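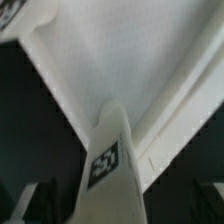
Wrist camera view. One fiducial marker shows at an angle; part of another shows at upper left.

Flisaritz Insertion Kit - Frequently Asked Questions
Kandevwood Automation Parts
Last revised 19 March 2022

What is in the kit?

Four marked posts, one tray, one flat reference plate, a marker dictionary file, and a printed setup sheet. Robot arms, grippers, cameras and the table are not included. The posts and the tray can be ordered separately as spares. The plate can't, as each one is measured against its own calibration file and the two ship together.

What is the task?

Pick up a post, bring it upright over the tray, and seat its round foot at the assigned position. Repeat for the remaining posts. A run is scored per post and for the full set. Starting layouts A through C are on the setup sheet. Layout C puts the posts at mixed angles and is the one most buyers use for comparing controllers.

Do I need two arms?

No. The tasks on the setup sheet are written for one arm. Two-arm variants are in the supplement, which is a free download for registered owners. If both arms are on the table, park the idle one upright, clear of the reference plate.

Which grippers work?

Any parallel gripper that opens wide enough to take a post across its faces. Soft pads are fine. Suction is not supported: the cup will sit over a marker on most faces and the pose estimate will drop out. 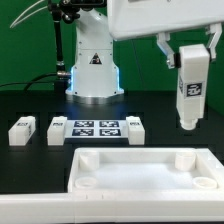

Grip height matters more than grip force. Take the post in its upper half and leave the lower marker visible if your side camera depends on it. Gripping low shortens the lever arm, which sounds helpful, but the fingers then reach the tray rim before the foot reaches the floor. Halina Zawadzka's application note on grip height covers this in more detail, with a worked example for angled fingers.

How do the markers get used?

The plate gives you the table frame. Markers on the posts give you part pose. Markers on the gripper fingers are optional and let you check finger position against the joint readout. All IDs are unique within a kit. If you run two kits on one table, order the second with the alternate ID range, or detections will be assigned to the wrong part.

Can I use the kit without markers?

Yes. Blank posts are available on request. Several owners train on the marked set and test on the blank one. Expect to redo your thresholds.

Does it need a wrist camera?

It's recommended. A fixed camera beside the table is enough for pickup, but during insertion the post and the fingers tend to hide the socket. The wrist view has its own limit - at close range the gripper housing takes up much of the image. We suggest using the fixed view for approach and both views for the last stage.

What lighting and background should I use?

Flat, even light. A matte black tabletop and a plain backdrop in one color give clean edges on the white parts. Avoid spotlights directly over the tray. Its walls throw shadows on the floor, and the shadow line gets picked up as an edge by some detectors.

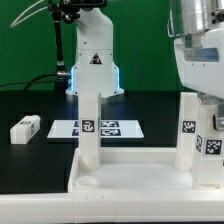
Two posts upright in the tray, with a gripper finger beside the one on the right.

What results should I expect?

That depends on the controller. Our bench check at the Astham site was 201 single-post attempts with a scripted controller and layout A. Of these, 134 seated fully. The script has no force feedback and makes no second try, so treat it as a floor. Logs are in the download area.

What counts as seated?

The foot is at the bottom of its position and the post stands on its own after release. A post leaning on the rim scores zero. A post still held by the gripper at timeout also scores zero, even if the foot is in.

Why does my post tip when the fingers open?

Usually the two fingers are not releasing together. Slow the opening speed first. If it continues, back off the downward force before release and recheck the plate calibration. Worn feet can also do it; compare against a spare.

How is the tray fixed to the table?

With the supplied clamps or your own. Don't use double-sided tape for long sessions. It creeps, and the offset builds up slowly enough that it gets blamed on the arm.

How long is delivery?

Stock items leave within 7 working days. Orders for the alternate ID range take longer. Orders placed in December ship after the yearly inventory. Customers in South America are served through our reseller, Conceição, at the same list price.

Who do I contact for support?

Reiko Ogura handles technical questions. Include the kit serial number, your gripper model, the layout letter, and one log file from a failed run.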